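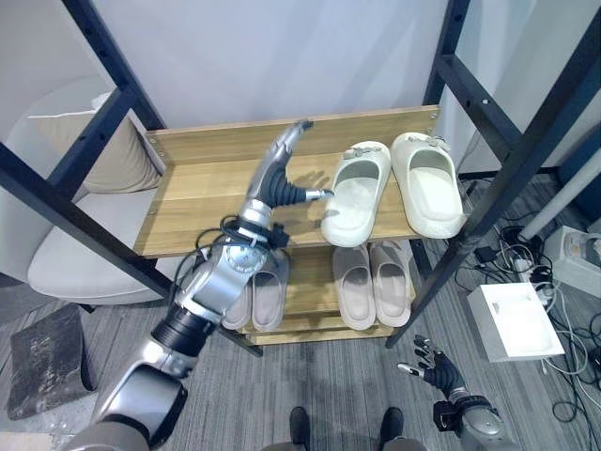
Workshop notebook, Clonell finishing room
Entry 80, February. Begun 9 in the morning.

Subject: hardwax oil on light-colored boards, second round of trials.

The Mevell order calls for a clear finish that will not yellow the wood and will stand up to damp floors and wet soles. The first round used the Cabrera oil at full strength. The color was acceptable, but the end grain stayed rough after two coats and took up water at the corners. This round compares the same oil, thinned for the first coat, with the Nutmont water-based finish.

Eight sample boards were prepared from batch 1409. All were planed on the same setting, sanded to the same grit, and wiped with a damp cloth to raise the grain before the final sanding. Boards 1 to 4 received the oil. Boards 5 to 8 received the water-based finish. The backs were left bare on 4 and 8 so that any cupping would show.

Observations at midday. The thinned first coat went into the end grain evenly and left no shine. The water-based finish raised the grain again in spite of the damp wipe, and boards 5 and 6 had to be rubbed down by hand before a second coat could go on. Board 8 has a slight cup, visible against the straightedge. Board 4 is flat.

Rags were laid out singly on the line outside and then placed in the lidded metal can. Colleagues are reminded that oil rags are not to be folded or left on the bench overnight.
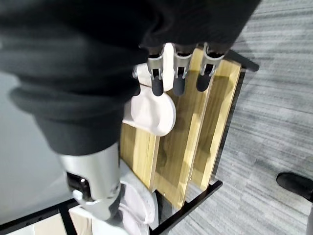
Contact marks remain the weak point of both finishes. A board that feels dry at the surface may still take a print from a thumb, a clamp pad or a stacking strip, and the print often shows only when the light comes from the side. The usual press test with one bare fingertip covers too small an area to be a fair check. A broad, curved pad laid flat against the face of the wood, as the white hand has it here, is closer to the kind of contact a finished piece meets in packing, and the next round should include a test of that shape. Black rubber is to be tried as a separate item – it has left gray marks on pale finishes in this room before.

Second coats were on all boards by the end of the afternoon. Heater left on low, window closed, extractor off at the wall.

To do: weigh boards 4 and 8 again on Sunday. Order more stacking strips. Ask Mevell whether the underside of the lower board must be finished to the same standard as the top, as the drawing does not state it.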